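Soporte > Simulación > Normas de uso > Registro de incidencias

Categoría: Manipulación bimanual / Buenas prácticas
Estado: en espera de revisión
2 compartidos · 5 comentarios

Asunto: la regla de separación entre pinzas no se aplica igual en la escena de patio

Buenos días. Abro este ticket por el proyecto Foltatura, que usa las normas internas de Grinlow para tareas con dos brazos. Pido disculpas si alguna palabra técnica no es exacta, el español no es mi primera lengua.

Problema. La norma dice que, cuando una pinza sostiene un objeto, la otra debe parar en el punto de espera antes de acercarse. En nuestro registro, el brazo derecho pasa por el punto de espera y no para. El validador Addo acepta el episodio como correcto. El validador Irnero, con la misma configuración, lo rechaza.

Registro de pruebas, 25 feb 2022

Prueba 1. He reiniciado la escena y he cargado otra vez el archivo de reglas. Sin cambio.

Prueba 2. He ejecutado 83 episodios con la velocidad normal. En 19 de ellos los dos validadores no están de acuerdo.

Prueba 3. He bajado la velocidad del brazo derecho a la mitad. El desacuerdo aparece en 5 episodios de la misma cantidad.

Prueba 4. He quitado la vegetación de las colisiones. El resultado es igual que en la prueba 2, por eso la he puesto de nuevo.

Adjunto dos vistas de la escena del patio: la botella sujeta con el brazo izquierdo y, además, la pelota verde entre los dedos negros.

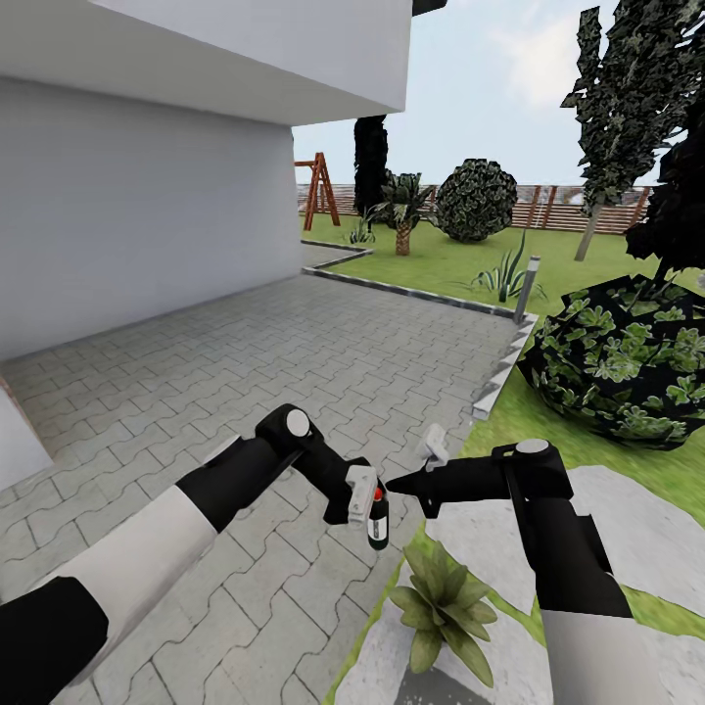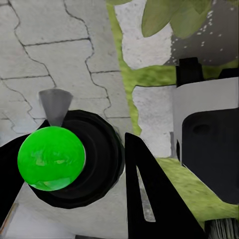
Mi opinión es que Addo comprueba solamente la distancia, y que Irnero comprueba también el tiempo de parada. La norma, en la versión de enero, no explica cuál de las dos cosas es obligatoria. Escribe "debe esperar", pero no escribe cuánto.

Solicito lo siguiente:

- Confirmar si la parada necesita una duración mínima.
- Indicar cuál validador se debe usar para la aprobación final.
- Decir si debemos repetir los episodios aprobados antes de hoy.

Mientras tanto hemos marcado los episodios dudosos como "no aptos" y no los enviamos a entrenamiento. Si falta algún dato en el registro, puedo añadirlo en este mismo ticket.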